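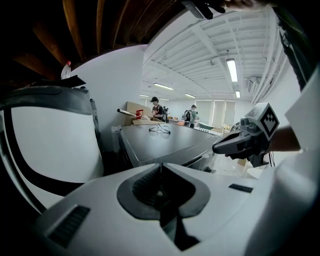 Diapositivo 1 – Óculos abertos sobre a mesa cinzenta, garrafa de tampa vermelha ao fundo.

Notas do orador. Sessão de terça-feira, a seguir ao café. Título no programa: "Um lugar para cada coisa?" (o ponto de interrogação é meu, a organização tirou-o, dizer isto logo a abrir).

Deixar o diapositivo uns segundos sem falar. Depois perguntar à sala: onde é que vocês pousam os óculos? Esperar por três ou quatro respostas. Costuma aparecer a mesa de cabeceira, o lavatório, a cabeça.

Passar à tese. Há anos que nos vendem a ideia de que a casa arrumada é uma questão de sistema. Compra-se o tabuleiro, a caixa, a etiqueta, e os objetos passam a portar-se bem. Eu não acredito muito nisto. Os óculos vão para onde as mãos os largam, e as mãos largam-nos na superfície lisa mais próxima. Uns óculos de aros finos e escuros num tampo cinzento-escuro também não ajudam quem os procura sem óculos. Pausa, aqui costumam rir.

Diapositivo 2 – o inquérito da Vallevix.
Ler o número tal como vem no folheto: 2432 pessoas. Dizer de onde vem: a Vallevix fabrica organizadores de secretária. As perguntas eram do género "sente que perde tempo à procura de coisas?". Quem é que responde que não? O Imtiaz Bepari pediu o questionário completo em maio e mandaram-lhe 2 páginas, sem a parte em que se explica como escolheram as pessoas. Não acusar ninguém, mostrar só as páginas.

Diapositivo 3 – o tabuleiro Totell.
Preço do conjunto grande: 229 euros. Ler devagar. Traz compartimentos para óculos, chaves, comando e uma coisa a que chamam "miudezas". A Zuzanna Olszewski usou um em casa e ao fim de pouco tempo os óculos estavam outra vez na mesa, ao lado do tabuleiro, porque o tabuleiro já tinha correio em cima. Ela autorizou que eu contasse isto. Não dizer que o produto é mau – é bem feito. A minha dúvida é se resolve o que promete.

Diapositivo 4 – a contraproposta do Aurelio Bañuelos.
Ser justo com ele, está na segunda fila. O Aurelio defende que basta uma regra: nada dorme na mesa. Testou-a na oficina de Warton com um grupo pequeno e diz que se aguentou até 2 semanas. Perguntar-lhe ao vivo o que aconteceu depois. Se não quiser responder, seguir.

A minha objeção: uma mesa sem nada serve para a fotografia do catálogo. Quem lê, tira os óculos, levanta-se para ir à cozinha e volta, quer encontrá-los onde os deixou. Guardar no estojo uma coisa que se usa o dia inteiro dá mais trabalho do que procurá-la de vez em quando. Admito que com crianças pequenas a conversa é outra. E admito que pousar óculos perto da borda é pedir uma lente riscada ou pior.

Se sobrar tempo: a garrafa do primeiro diapositivo. Voltar atrás e perguntar se alguém reparou nela. Garrafas de plástico transparente ficam nas casas semanas sem que as vejamos. (Cortar se já passar das onze.)

Perguntas prováveis:
– "Então não arruma nada?" Arrumo. Loiça, roupa, documentos. Duvido é das promessas.
– "E a Li, que faz consultoria gratuita?" Gratuita na primeira visita. Ver a tabela.
– O Rezaul Munshi vai falar de gavetas. Deixá-lo falar, mas pouco.

Passar o microfone ao Tahsin Khondokar, que modera o debate. Levar o comando do projetor de volta à receção.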